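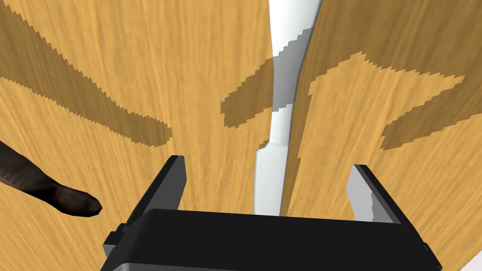

# A morning at the Rellov open day

Rellov opened its doors to the public in September, for the first time since the company moved to its present building. I went there because my own work is in kitchen equipment, and I wanted to understand how far the robots have come with simple household tools. The engineer who received me leads the simulation group. She asked that I write about the work and leave her name out of it, and I respect this wish.

The demonstration began at ten o'clock in a room with two large screens. On the screens, a simulated gripper worked above a wooden table, and the task was a white knife. The system which runs this world is called Satovari. The group made it themselves, and it took them 3 years to reach the present version.

"Visitors expect that we start with the real arm," she said. "But most of our day is spent here. In the simulation I can repeat the same grasp 90 times before lunch and I do not need to sharpen anything or clean anything."

I asked why a knife, when there are so many safer objects. She answered that the knife is a good teacher. It is long and thin, it lies flat, and it leaves very little space for the fingers to go under. If the gripper closes a little too high, it only pushes the knife away.

"A cup forgives you," she said. "You come from the left, you come from the right, the cup is still there. With a knife you must first turn the hand correctly, then open wide, then go down slowly. We open wide very early. Some of our guests today asked me if the fingers are stuck, because they stay open so long. They are waiting for the position."

The view on the screen is taken from just behind and above the gripper, so that the black housing fills the lower part and the two fingers stand up in front of it. I found this a little difficult at first. After some minutes I was used to it, and I began to look at the table in the same way as the program does.

I also asked about the shadows. They were brown and had edges like small stairs, and to me they seemed quite rough for such an advanced system. She was not offended.

"You are right, they are ugly. We can make them soft, but then every run is slower. For this training we decided that speed is more important. And a hard shadow is also a useful difficulty. The program has to learn that a dark shape on the wood is nothing it can pick up."

In the second half of the morning we went to the hall with the real arm, which is named Prulari. The table there was prepared with plain objects, and the public could stand behind a yellow line and choose the next one. Children were choosing mostly the spoon. Prulari took it well, with one mistake when the spoon turned in the fingers and fell. The people applauded anyway, and I must say I applauded too.

I wanted to know how much of the simulated practice arrives in the real arm. Here she became more careful with her words.

"In our last internal test we had 57 tries with a knife that has no edge. In 13 of them the grasp failed. I would like to tell you a nicer number. When it fails, it is usually the contact. Our friction in Satovari is too kind, the object stays where you hold it. On the real table it slides a bit, and the arm is surprised."

The knives without edge come from Besnard, a small workshop in the same street, and they were shown on a shelf near the entrance. Visitors could take them in the hand. I tried one and I noticed how heavy the handle is in comparison with the blade. She told me that this weight was missing in the first models, and for some weeks nobody understood why the real knife was always tipping backward.

My last question was about the use. Will there be a robot which cuts my onions? She laughed at this.

"Cutting is another department of problems. We would be happy if it can set the table and put the things back in the drawer. My mother asks me the same about the onions, every time I visit."

At noon the next group was already waiting at the door, and she went back to the screens to start the run again. The hall stayed open until four in the afternoon. For those who could not come, Rellov plans a second open day in spring, and they want to show there the drawer task, if it is ready.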